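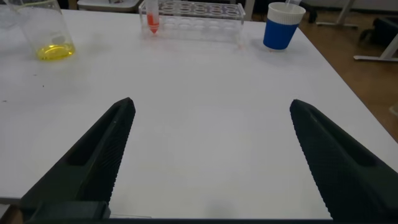 *Wrist camera view, fingers open wide, rack and cup at the far edge of the table.*

**Ticket 563 — gripper drops or tilts tubes on the lab table cell**
Opened by: Idalina Godinho
Looked after by: Ardalan Zamani
Status: closed, with one thing left to watch

**Idalina, 09:10**
Good morning Ardalan, and sorry to land this on you so early. The Magalhães cell has been misbehaving since we came back from the April break. It goes over to the rack, closes on the tube nicely enough, and then as it lifts, the tube leans to one side. Twice it has slipped out altogether (into the tray, thank goodness, so no mess to speak of). I've tried it with the orange tube and with a spare filled with plain water, and it's the same with both. I've put the wrist view on the ticket so you can see how the table is laid out. Happy to try anything you like, I'm here all day.

**Ardalan, 09:45**
Morning Idalina, and no need to be sorry at all, I'm glad you wrote before it got worse. The layout looks fine to me. There's one tube in the left end of the rack, the beaker with the yellow is well over to the left, and the whole middle of the table is clear for the arm to come through, so I don't think it's brushing against anything on the way.

Could you do three things for me, in this order please?

1. Stop the job in Vidow and send the arm home.
2. Open and close the fingers slowly by hand control, and watch whether both tips arrive at the middle together.
3. Tell me the closing force on the Demus page. It ought to be 300.

**Idalina, 10:30**
Done! The force says 154, and I certainly didn't change it. The tips don't meet properly either — the left one gets there a touch early and then gets pushed back.

**Ardalan, 10:50**
Well, that's two faults for the price of one. The 154 is the value we use for the soft Molon pads, and I'd guess the old profile was loaded when the controller was restarted. Load the profile called "tube, ribbed" and save it, then check that it stays after a restart, as it didn't the first time I did this on the other cell and I spent a whole afternoon blaming the cable.

For the left finger, power the gripper down and feel the mounting block at its base. There are two screws on the inside face. If either one turns with your fingers, it's loose.

**Idalina, 12:05**
The lower screw was loose, I could turn it with no effort whatever. Raquel Salgado lent me the small torque driver and we did both of them up. While we were there we brushed out the ribs on both fingers with the dry brush, and I wiped the table down too, there were a few dark specks over on the left that had been annoying me. The profile is loaded, and it's still at 300 after a restart.

**Ardalan, 12:20**
Lovely work, both of you. Please run the zero routine again before you lift anything, because the finger will sit slightly differently now. Then six lifts in a row from the left hole of the rack, water tube only. I'd move the blue and white cup off the table for the test as well, the straw stands up rather high and I'd hate for the wrist to catch it on the return.

**Idalina, 14:40**
Zero routine done, cup moved to the bench. All 6 lifts went up straight and came back down into the hole without a wobble. Then I did one with the orange tube, I couldn't resist, and that was fine too.

**Ardalan, 15:05**
Closing this, then, with many thanks. I've asked Florêncio Morais to find out why the old profile was picked up at start-up, and he'll write here once he's been through the controller log. Leonor Vieira has the cell next, so I've copied her in. Leonor, if the tube leans again, please check that lower screw first and reopen this ticket.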